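Chapitre 4
Le bref et le très bref : lire les formes courtes en traduction

Objectifs du chapitre
Distinguer la nouvelle, le microrécit et le fragment.
Repérer ce qu'une traduction fait au rythme d'un texte de moins d'une page.
Rédiger un commentaire qui ne soit pas plus long que l'œuvre commentée (objectif rarement atteint, y compris par les auteurs de ce manuel).

Ouverture

Il existe une hiérarchie tacite des genres, et elle se mesure au poids. Le romancier pose son livre sur la table et la table bouge. L'auteur de microrécits pose le sien et l'on cherche où il l'a mis. Les lecteurs ont longtemps pris cette différence de masse pour une différence de mérite, et les études littéraires, qui se croient au-dessus de ces choses, les ont suivis avec une constance remarquable.

Le cas de Lurdes Cardoso occupera une bonne partie de ce chapitre. Elle a publié 671 textes, dont le plus long tient sur une page et demie et passe, parmi ses admirateurs, pour une faiblesse passagère. On n'y trouve presque pas d'intrigue. Un homme rapporte un parapluie à la mauvaise adresse et reste dîner. Une veuve apprend le nom de son voisin par une facture. Une ville entière, Vestutstead, attend un train dont l'auteure a oublié de nous dire s'il avait été annoncé.

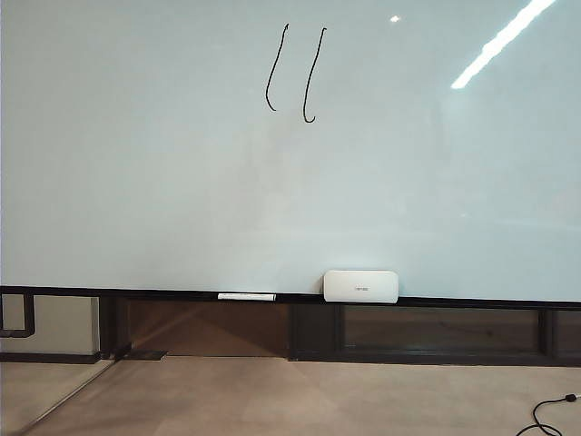
Sa traductrice, Celeste Ramalho, a mis quatre ans à venir à bout du recueil intitulé Gimonano. Le titre est un mot que Cardoso affirme avoir entendu dans l'enfance et que personne d'autre n'a jamais entendu. Ramalho l'a laissé tel quel, décision que plusieurs critiques ont saluée comme une audace et qu'elle décrit, dans sa préface, comme une capitulation. Le reste lui a coûté davantage. Dans un roman, une phrase maladroite se perd dans la foule. Dans un récit de six lignes, elle représente un sixième de la population.

Prenons la première phrase du texte que nous étudierons à la section suivante, « Le Beau-frère » :

« Garcia avait perdu la voix un jeudi, et il mit quelque temps à le faire savoir. »

Ramalho raconte en avoir écrit trois versions. La première plaçait le jeudi en tête et donnait à la phrase un air de procès-verbal. La deuxième coupait après « jeudi » par un point, et la plaisanterie tombait dans l'escalier. La troisième, celle que vous venez de lire, s'en remet à une simple virgule et à la conjonction la plus modeste de la langue. Elle a l'air de n'avoir demandé aucun travail – on ne saurait en dire autant de la préface, qui consacre deux pages à la question.

Un mot de l'éditeur. La maison Handotby, qui publie l'ensemble, a d'abord souhaité regrouper les récits par thème, avec intertitres. Cardoso a répondu par un récit de quatre lignes dans lequel un éditeur range des oiseaux par ordre alphabétique. Le récit figure dans le volume, sans intertitre. Le premier tirage, de 3 638 exemplaires, comportait au demeurant une page blanche au milieu du livre, que deux comptes rendus ont analysée avec beaucoup de finesse. C'était une erreur d'impression.
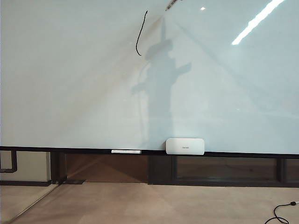
Le lecteur de formes brèves travaille avec peu, et il est tenté de compenser. C'est la grande maladie du genre, et elle frappe surtout les bons élèves : devant un texte de cinq lignes, ils en supposent cinquante autres, cachées dessous. Or le microrécit suggère beaucoup mais n'autorise pas tout. Il procède un peu comme une ombre grise projetée sur un tableau blanc, avec une partie arrondie qui rappelle une tête, un corps allongé et deux prolongements qui pourraient être des bras : on y voit aussitôt quelqu'un, et l'on serait bien en peine de lui donner un nom, un âge ou une opinion sur le mariage. Le commentaire honnête s'arrête à peu près là où s'arrête la silhouette. Il dit ce qui est dessiné, il dit ce que le dessin invite à croire, et il garde les deux opérations dans des paragraphes séparés.

On se gardera aussi de l'excès contraire, qui consiste à déclarer le texte « énigmatique » et à passer au suivant. L'adjectif est commode. Il sera compté comme une absence de réponse.

Vocabulaire du chapitre

Microrécit : récit en prose très court, complet en lui-même. La limite de longueur varie selon les spécialistes, qui l'ont en général fixée juste au-dessus de leurs propres productions.
Fragment : texte court qui se donne pour le morceau d'un ensemble, que cet ensemble existe ou non.
Chute : effet final qui oblige à relire le début. Cardoso s'en méfie et place souvent les siennes à l'avant-dernière phrase.

Avant de lire

Lisez « Le Beau-frère » une première fois à voix haute, sans crayon. Relisez-le le lendemain, puis notez le mot que vous aviez retenu de travers. Conservez cette note pour la section 4.2, où nous comparerons les trois versions de Ramalho.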